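Plimetti Cloud Sock Hanger, six clips
Reviewed by Nikau Pirihi

Three out of five, and I went back and forth on the third.

I don't trust laundry gadgets. I paid 9 dollars for this one at Waltside after reading far too many of the 1,281 reviews, most of which say "so cute" and stop there. Cute doesn't dry socks. I already own a plastic Acharya dryer with 40 pegs, ugly as anything, and it has never let me down.

So what do you get? A wire hanger in a pale gold color, bent into a cloud, with small metal clips along the bottom rail. The hook is thin. Mine swung and slid every time I touched it, so I ended up taping it to the bar — not something I expected to do with a product that has one job.

The clips are better than I feared. They grip an ankle sock without much fuss, and after 4 weeks none has gone slack. I do wish they weren't bunched three to a side with empty loops in the middle. Two more clips would fit in there easily.
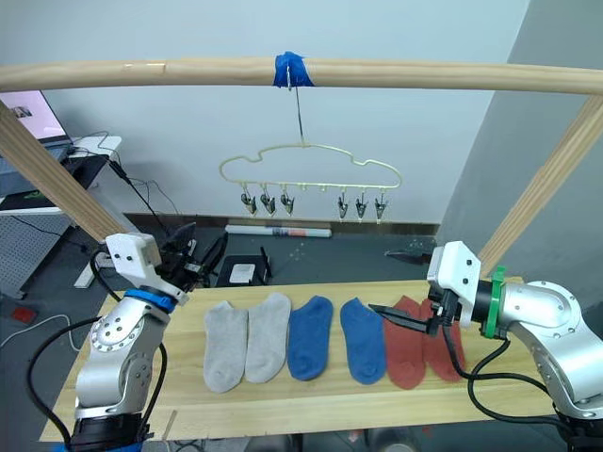
Six clips means three pairs, and for me that's gray, blue and rust red, then I'm done. Anyone washing for a family will need several of these or something bigger. The Plirell version supposedly holds more, but it costs double and I haven't tried it.

Would I buy it again? For baby socks or a small bathroom, maybe. For a full load I still reach for the Acharya. The gold finish hasn't chipped so far, but ask me again in March.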